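Prustard recrute des testeurs de recettes

Notre prochain livre de pâtisserie familiale entre en phase d'essai en mai. Nous cherchons 20 personnes qui cuisinent chez elles, avec un four ordinaire, pour réaliser nos brioches, tartes et biscuits avant publication.

Chaque testeur reçoit 4 recettes et dispose d'un mois pour les préparer. Il faut suivre le texte à la lettre, peser les ingrédients et noter les temps réels de pousse et de cuisson – même quand le résultat est raté.
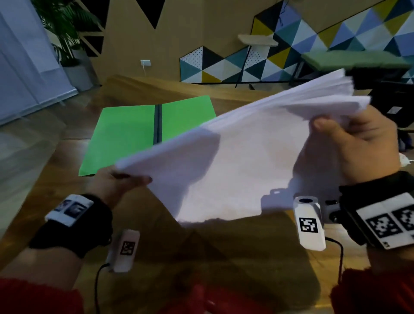

Les fiches d'essai sont à renvoyer remplies à la main ou par courriel, une par recette. Les ingrédients sont remboursés sur présentation des tickets de caisse. Aucun diplôme n'est demandé, mais une première expérience des pâtes levées est souhaitée. Les personnes allergiques au gluten ou aux fruits à coque ne pourront pas participer à cette session.

Pour postuler, envoyez 900 signes maximum sur vos habitudes de cuisine, en précisant le type de four et la taille de vos moules, à l'adresse indiquée en page Contact.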